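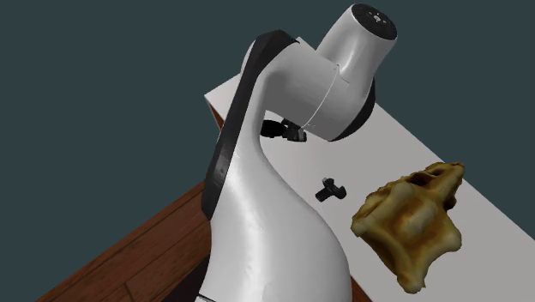
Hi Engelhardt support, I'm opening this one because my Ratix collection has gone weird since the May update and I've run out of things to try by myself. I play on a laptop at home (Windows 10) and on an older Android tablet, same account on both. The first thing I noticed was the table in the Kudus arena. It's supposed to be green felt with the little gold border, and on the laptop it came up as a plain dark teal with nothing on it, very close to the color behind that white robot arm. I figured it was a graphics thing and played on. Then I went into my decks, and three of them had the gray warning triangle saying I don't own the cards in them. I do own the cards! I've been playing with them since before the Rodine expansion came out.

I'm going to keep this as a running log in the ticket and add to it as I go, so please don't close it if it's quiet for a couple of days. I work odd hours.

## What's wrong, short version

- Laptop: collection screen says 300 cards. Three decks are marked invalid.
- Tablet: collection screen says 349 cards. All decks are fine and I can queue with them.
- Coins match on both, 3,203.
- Kudus table has no texture on the laptop. Looks normal on the tablet.

So the laptop is short by 49 cards, and as far as I can tell every one of them is from Rodine. I went through with the set filter on and the whole Rodine tab is just empty. The tab is there, the little icon is there, you click it and get the "No cards match your filters" line.

## What I tried before writing in

**Logged out and back in.** No change. I did it on both devices, laptop first.

**Cleared the filters.** I know, I know, but I've been caught by the "hide golden" checkbox before. All filters off, same result.

**Restarted the laptop.** Same.

**Checked that I'm on one account.** The friend code under the profile picture is the same on both devices. Match history is the same too, right down to a really embarrassing loss on the tablet where I decked myself out on turn nine.

**Played a casual match on the laptop with a basic deck.** This worked fine, and the quest progress showed up on the tablet a moment later. So the laptop is talking to the server, at least for quests. My opponent played several Rodine cards and I could see the names and the rules text, but the art was the blank card back placeholder. I hadn't noticed that before because I mostly play on the tablet these days.

That last part made me think it's a download thing and that my collection is probably safe, but I got nervous and stopped there. I didn't want to disenchant anything or open packs on the laptop in case it wrote the wrong total over the right one.

## Update, after your first reply

Thanks for the quick answer! You asked for the client version, and whether the bottom left corner of the main menu shows a content number as well.

Both devices show the same client version. The content numbers are different though. The tablet ends in a 7 and the laptop ends in a 4. I would never have looked there, the text is tiny and it's the same brown as the wood.

You also asked me to run "Verify files" from the launcher. I did it twice. The first time it ran for a while and said everything was fine. The second time it said everything was fine right away, without seeming to check anything at all. Is it meant to do that? It feels like it remembers the last result and just repeats it.

After both runs: still 300 cards, still a teal table. 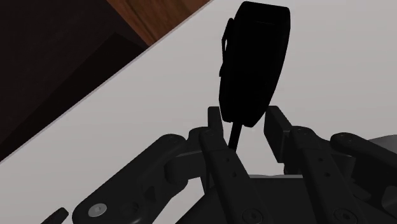
I then did the thing from your second message, where you hold Shift while clicking Play so that it forces the content download. The launcher popped up a progress bar and got about halfway, then it closed itself and the game started like normal. No error. I tried it again with the launcher log open (it's under the gear, "Show log") and these are the lines that look relevant to me:

```
content: manifest ok
content: base ok
content: kudus_table queued
content: rodine_cards queued
content: rodine_art queued
content: cannot write to cache, skipping
content: cannot write to cache, skipping
content: cannot write to cache, skipping
content: done
```

"Skipping" three times and then "done" seems a bit optimistic! If it can't write the files, I'd really like it to tell me on the screen. I'd have spotted this weeks ago.

I checked free space and I've got plenty, so it isn't that.

## Update, permissions stuff

Okay, so you asked me to look at the cache folder and tell you whether it's marked read-only. The folder has that little filled-in square next to Read-only, which I've since read is how Windows shows nearly every folder, so I don't think that tells us anything. The files inside are normal.

What I did find is that there are two cache folders. One is inside the Ratix install folder and one is in my user folder under AppData. The one in the install folder has old dates on everything. The one in AppData has a single file in it called `cache`, with no extension. It's a file and it has the name that I think the folder is supposed to have. So my guess is the launcher tries to make a folder called `cache`, there's already a file called that, and it gives up.

No idea how it got there. I moved the game from one drive to another earlier in the year, and it's possible I did something silly while dragging things around. I haven't deleted it yet. Can you confirm it's safe? It's zero bytes, so I can't imagine it's holding my whole collection, but I'd feel a lot better hearing it from you.

I also turned off the antivirus for one try, per your list. Same three skips. It's back on now.

## Update, June 27, 2018

You said go ahead, so I went ahead. Steps exactly as I did them, in case it's useful for whoever gets this one next:

1. Closed the game and the launcher, and checked the tray so it wasn't still sitting there.
2. Renamed the `cache` file to `cache_old` (I didn't delete it, I'm a coward).
3. Started the launcher and held Shift while clicking Play.
4. Waited. The bar went all the way across this time and the log had no skips.
5. The game opened on the tutorial language picker, which gave me a fright, but it went straight to the main menu once I picked English.

And the cards are back! The laptop says 349, the Rodine tab is full, and the three decks lost their triangles. The content number ends in 7 on both devices now. Coins still at 3,203. I played one ranked match with my slow Rodine deck and won it, and all the art was there, including the animated ones.

There's one thing left over. The Kudus table is green again in matches, but in the preview on the customization screen it's still the flat teal. If I pick a different table and then go back to Kudus, the preview is right until I leave the screen. I've tried a restart. It doesn't bother me much, but since the log shows `kudus_table` going through fine I thought you'd want to know. It could be that the preview has a saved thumbnail somewhere from when the texture was missing.

My sound settings also went back to default, and I had to turn the announcer off again. Might be worth a line in the instructions you send people — mine came back at full volume late in the evening with somebody asleep in the next room.

## Questions I still have

- Can I delete `cache_old` and the older cache folder in the install directory? The older one is pretty big and I could use the room.
- Would opening packs on the laptop while it was in that state have messed anything up? I held off the whole time, and I've got a small pile saved from quests. I'd like to know for next time.
- Is there a way to make "Verify files" do a real check on the second run? I tried it again after the fix and it still finishes instantly.
- Should I open a separate ticket for the table preview, or can you pass it along from this one?

I've attached the full launcher log from before the rename and the one from after. The file names have "before" and "after" in them. Please leave the ticket open until the preview question has an answer, and I'll check the Kudus screen again after the next patch and write back with what it shows.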